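3.2 Household survey and kitchen visits

The second part of the study was made in the homes of the participants. We wanted to know how families store and dry small kitchen items after washing by hand, and how much of the counter is given to this task. Earlier work on domestic water use has looked mostly at the washing itself, that is, at the volume of water per meal and the temperature of the rinse. The time between the rinse and the next use of the item has received less attention, although in many homes it is the longest part of the cycle.

Households were recruited in two towns, Ukby and Firkcombe. The two towns have a similar housing stock but a different water supply: Ukby takes its water from a lake and the water is soft, while Firkcombe is served by wells and the water is hard. We sent 595 letters of invitation, and 200 households agreed to take part. Of these, 108 were in Ukby and the rest were in Firkcombe. All participants gave written consent and could leave the study at any moment without giving an explanation.

Each household filled in a washing diary for fourteen days in June. In the diary they wrote the time of each hand wash, the kind of items washed, and the place where the items were left afterwards. We gave four choices for the place: a flat rack, an upright holder, a cloth or towel, and direct storage in a drawer or cupboard after drying by hand. A fifth line was left free for other answers. In total the diaries contained 3495 entries that were complete enough to be used. Entries without a time or without a place were removed before the analysis, and no attempt was made to fill in the missing values.

The diary was tested first in a small pilot in Llanos, where Yurani Castaño and Alcides Marulanda translated it into Spanish and discussed it with the families. The pilot showed that the word "drying" was understood in different ways. For some families it meant the action of wiping with a cloth, and for others it meant only the waiting. In the final version we therefore asked where the item was placed, and we avoided the word completely. The pilot entries are not included in the results.

After the diary period, Kamran Afridi visited the homes with a short checklist. The visit took place in the evening, after the main meal, and lasted less than half an hour. He noted the material and color of the counter, the distance from the sink to the drying place, the presence of a window that can be opened, and the type of each holder or rack in use. He did not move any item and did not ask the family to prepare the kitchen before his arrival. Where two drying places were in use, both were noted, and the one nearer to the sink was taken as the main place.

Upright holders deserve a separate comment, as they are treated as one group in our analysis but differ in several ways. Some have openings in the wall and some are closed. Some stand on feet, so that air can pass below, and others stand flat on the counter. We recorded the openings as present or absent and did not measure their size, which is a limitation of the checklist. A beige plastic holder with a row of round holes around the upper body is shown in Figure 4.
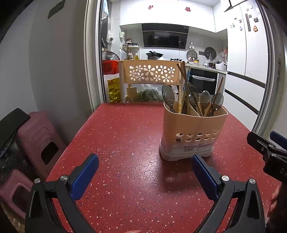
Figure 4. Plastic utensil holder with round holes, on a red speckled countertop.

The coding of the holders was made by two persons independently. Erasto Nyaga coded all the visit forms, and Kiyoshi Hattori coded a part of them without seeing the first result. When the two codes were different, the form was discussed until an agreement was found. Most of the differences concerned jars and mugs that were used as holders but were not sold for this purpose. We decided to count them as upright holders if the family used them for items that had just been washed, and to leave them out if they contained only items in storage.

We also considered whether the surface of the counter should enter the model. A glossy or patterned surface can make small drops difficult to see, and a family may wipe it less often for this reason. In the end we kept the surface as a descriptive variable only, because the number of different materials was large and several of them appeared in very few homes. The same decision was taken for the color.

The diary entries and the visit forms were joined by household number and analyzed with a mixed model, in which the household was a random effect and the town was a fixed effect. The type of drying place was the dependent variable. The size of the family and the presence of a dishwasher were included as control variables. The results of this model are presented in Section 4.1, and the results for the two towns taken separately are given in Section 4.2.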